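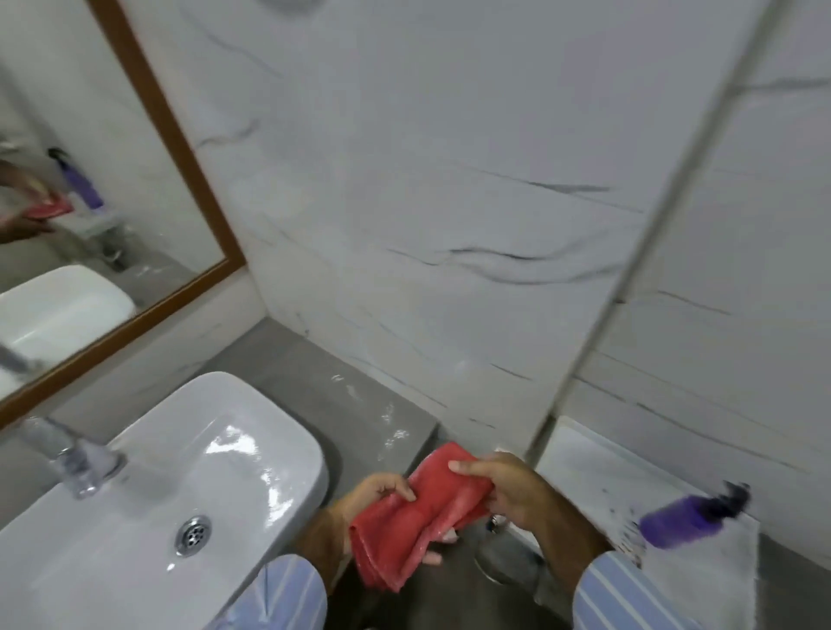

Slide 1. A red cloth beside the washbasin

Speaker notes – "Who Kept the Bathhouse Books?"
Public lecture, history department, 6 p.m.

Thank Defne Avcı for the introduction. Mention that the Q&A runs until 7:30 and that the sign-up sheet for the April archive tour is by the door.

Slide 2. Start with the ledger. The Türkmen bathhouse in Kudomden left us 2 account books and very little else. The building was torn down, and the records sat in a tax office until Saadet Kahraman cataloged them. Between them the books hold 1,316 entries. Most are one line long: soap, firewood, lamp oil, wages.

Slide 3. Wages. Read the first line aloud, slowly. Eight women are named as attendants. Two of them signed for their own pay. The rest were paid through a husband or brother, and his name comes first in the entry. Pause here. People will want to look at the handwriting.

Slide 4. What earlier writers said. Berkay Tokgöz treated the bathhouse as a business owned by men and used by women. I agree about the ownership. I don't think it covers the daily running of the place. The attendants ordered supplies and settled small debts, and in the second book one of them corrects the manager's sums. Show the correction.

Slide 5. Map of Kudomden. Point out the river, the market and the road to Skornum, where the firewood came from. Keep this short – it ran long at the last talk.

Slide 6. Problems with the source. Pages are missing from the winter months. We don't know who the customers were. Prices are given in two currencies and the clerk does not always say which.

Slide 7. Credits. Aslı Duman did the translations. Zerrin Güler drew the map. Leave this one up during questions.

If asked about the owner's family: see the blue folder, second tab.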